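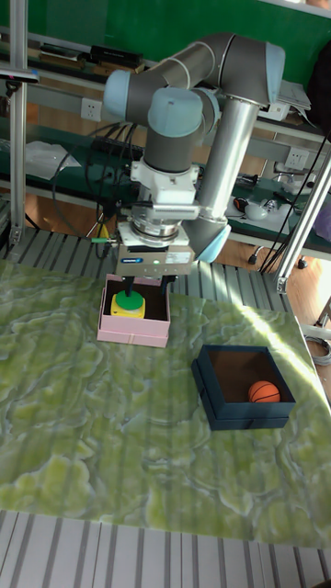

The green and white marbled tabletop, with an open pink box.

Returning the Marbled Page to Library Bindings

12/12/22

The Treltby Library has completed the first stage of its program to repair the decorated endpapers in its Heitmann Collection, a group of 3,105 bound volumes received from a private school. The library's head of conservation spoke with this newsletter about the work and about the choices it has required.

Marbled paper, she explained, is made by floating color on a thickened bath and laying a sheet on the surface. "Each sheet is a single print," she said. "When a corner is lost, there is no second copy to take it from. We can match the color and the general movement of the pattern, and we accept that the join will show to a careful reader."

The department does not replace a damaged endpaper if the original can be kept. Tears are mended from behind with thin Japanese tissue and wheat starch paste. New marbled paper is used only where the old sheet is missing, and each addition is entered in the catalog record.

Some 200 volumes have been treated to date. Asked which had been the most difficult, the head of conservation named a set of account books from the Drivska paper mill. "The boards had been covered twice, and the earlier paper was the better one," she said. "We discussed for a long time whether to lift the later layer. In the end we left it on one volume and removed it on the others."

Funding for the second stage has been approved for 2 years. Readers may continue to request volumes from the collection, although those in treatment will be unavailable until March. Requests should be made at the main desk.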